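July, late afternoon

Picked up the sourdough crackers again, which I'd sworn off after the Fatport batch came out like roof tiles. Nothing fancy in the plan this time. Same starter, same rye, but I wanted to find out how much of the snap comes from the rest and how much from the oven, and I can't do that if I keep changing the flour every time somebody hands me a new bag.

So! Flour is the Cosgrove medium rye, all of it from one sack. Starter was fed last night and used straight from the counter in the morning. I mixed everything by hand in the big bowl, and the dough felt tighter than I remember (the oil may have gone in too late, I was on the phone). I split it into 5 pieces and wrote the rest times on the wraps with the grease pencil, which rubs off on your fingers, so please use tape next time. Me included.

Rest times went from none at all up to 9 hours. The no-rest piece fought me the whole way. You roll it out, turn around for the salt, and it has crept back in on itself like a wool sweater. I ended up docking it while it was still thicker than I wanted and just accepted that it would be chewy in the middle. It was chewy in the middle.

The 2 hour piece was a different animal. Rolled thin without complaining, held its edge, took the fork marks nicely. I'd have been happy to stop there, and for a weekday bake I think I would.

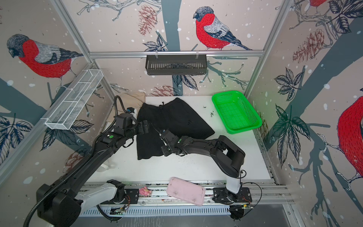 The long one, though, is where it gets good. By the time I unwrapped it the smell had gone properly sour, almost like cider, and the dough was so slack I could nearly pull it thin with my hands. It also stuck to everything. I used more bench flour than I like and you can taste it – there's a dusty, raw note on the underside that isn't there on the shorter rests. Next time I'll roll it between two sheets of parchment and peel the top one off just before it goes in.

Oven notes. The old Prarkstead still runs hotter at the back left, so I turned every tray halfway. I forgot to turn the second one, and it has a dark corner I ate myself so it wouldn't skew the tasting (it was delicious, for the record). Total yield was 39 good crackers plus a heap of scraps, which are in the tin with the dented lid. Help yourselves.

Snap test was just me breaking them next to my ear. Best was the long rest, then the 2 hour. The no-rest piece bent before it broke. The ones in between I honestly couldn't rank with my eyes shut, and I tried it twice.

Things to fix before the next round:

- oil in with the water, before the flour
- tape on the wraps
- parchment for anything rested longer than lunch
- coarser salt, the fine stuff melted right in and you can't see it

I'd also like to try the Grallbridge caraway, but only on half a batch. It's strong, and the last time I used it the whole bread drawer smelled of it well into the following month.

Leaving a bag of the long-rest ones out overnight with the top open to see if they go soft. If they're gone in the morning I'll assume somebody liked them and bake another tray.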